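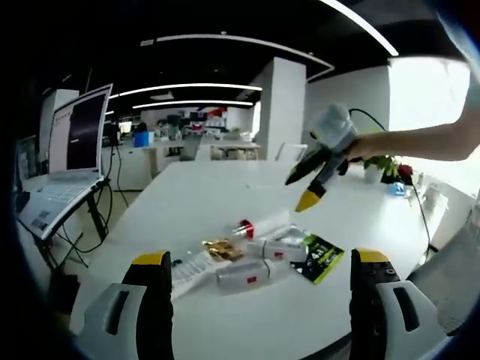

Ticket 2180, page 2 of 20

Thursday. Danica Jurić reports the second gripper drifting while we demo the snack clear-up by hand. Tamberg support say recalibrate. We did that in April and I saw no difference in the logs.

Episode 166 replayed: the arm closes early on the gold packet. Support blame "operator style". I doubt it. Ivar Lunde and I demo quite differently and both sets fail at the same point.

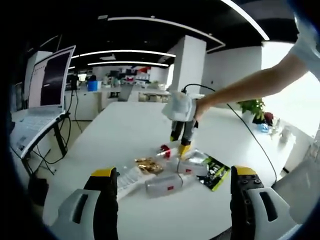 Second gripper over the bottle with the red cap.

Asked again for the raw timestamps from both grippers. Not closing this on a recalibration. Status: open, with Vlasta Stojanovska.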